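About Clikitz

Clikitz writes and teaches household routines: the small, repeated jobs done at a kitchen table, a counter or an appliance door. Our material is used by first-year hospitality students, by home care agencies training new staff, and by a number of private households that asked for copies and got them.

The school opened in September with a single course, Table and Counter, taught in a rented flat. We now run 14 short courses in two locations, Alvarado and Clukberg. Each course covers one area of a home and is taught in a furnished kitchen with ordinary fittings. We do not use demonstration counters or steel benches. Most of our learners will work in other people's homes, where the table is also where the mail gets opened, and the training rooms are set up accordingly.

What we teach

The full course list is available from the office. The three units below make up the core certificate and are taken in this order.

Unit 1. Pouring and decanting

Covers moving liquids between bottles, cups and jars at a table. Learners work seated and standing, with both hands, at normal household volumes. The standard requires that the receiving vessel is held or set down before the bottle is tilted, that the cap is placed within reach, and that a cloth is on the table from the start. Narrow-necked bottles are practiced first and wide-mouthed jars last. Glass is used throughout. Plastic practice ware was dropped after the first intake; it weighs too little and learners had to relearn the grip later.

Assessment is by residue. The assessor checks the outside of both vessels, the table surface and the base of the cup.
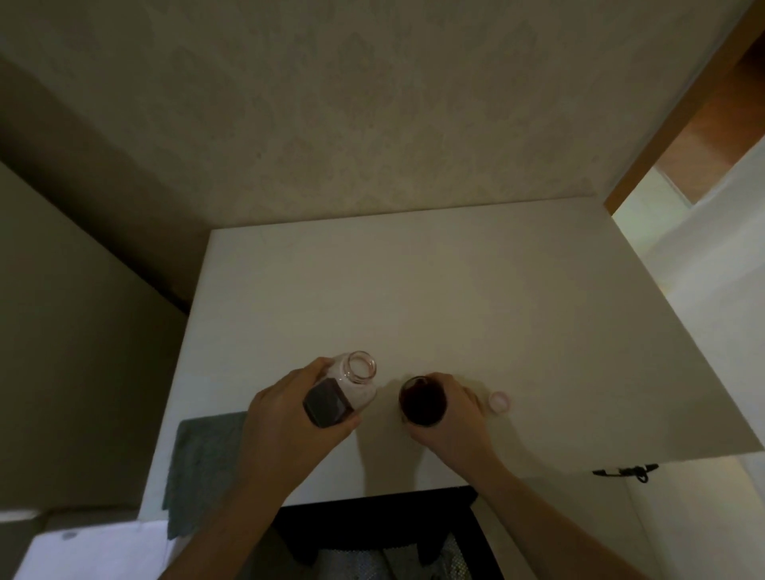

Unit 2. Surface care

Covers tables, counters and shelves. The unit begins with materials: gloss finishes, sealed stone, oiled wood and painted board each have a separate sheet listing permitted cloths and cleaners. Learners are expected to identify the finish before touching it.

The wiping method is the same for all of them. Fold the cloth to a pad larger than the palm. Keep the hand flat and apply pressure through the palm, not the fingertips. Work from the far edge toward the body in overlapping passes, then refold to a clean face. Corners and edges come last. On gloss white surfaces the final check is made from a low angle against the ceiling light, where streaks are easiest to find.

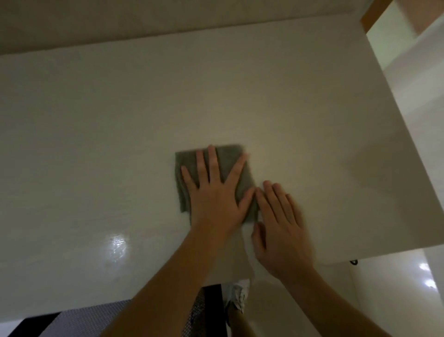 Unit 2, surface care: folded cloth under a flat palm, white tabletop.

Cloths are laundered after each session and retired after 20 washes. Retired cloths are cut down and used for floors and drains, and are marked so they do not return to the table stock.

Unit 3. Appliances and cabinet fronts

Covers refrigerators, ovens, dishwashers and the cabinets around them. Most of the unit is spent on the outside of the appliance – doors, handles, seams and vents – as these are touched many times a day and cleaned far less often than the shelves inside. Matte metallic doors show fingerprints and need a different cloth from polished handles. Louvered grilles are dusted dry, slat by slat, before any damp cloth goes near them.
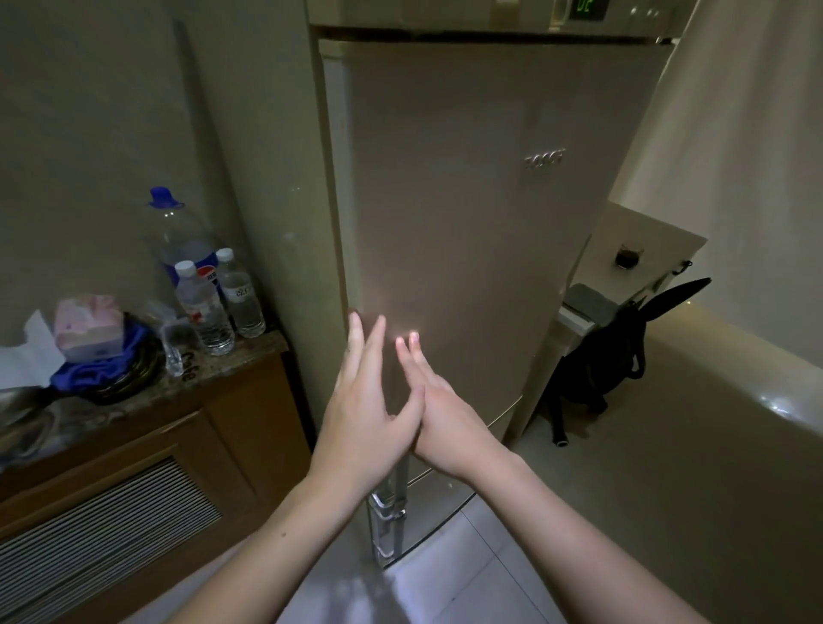
The second half of the unit deals with contents. Learners practice sorting by shelf, dating opened containers, and returning everything to the position in which the household keeps it. Reorganizing a client's refrigerator without being asked is a fail.

Course length and group size

The core certificate takes 34 hours, including assessment. Single units can be booked separately by learners who already hold an equivalent kitchen or housekeeping certificate. Each practice station takes two people, one working and one observing with the checklist, and they change places at the end of each exercise.

Our written standards

All course sheets are drawn from the Cletance Manual, our in-house reference for household tasks. The current edition is dated August 2018. It gives each task a starting condition, a sequence and a finished condition, with notes on common faults. Corrections from course leaders and from agencies are collected through the year and entered at the next revision. Agencies may copy individual sheets for internal training if the sheet number is kept on the page.

Locations

Alvarado holds the office, the manual archive and the larger kitchen. Clukberg has one kitchen and a laundry room, and runs the linen and clothing courses. Written inquiries for either location go to the Alvarado office.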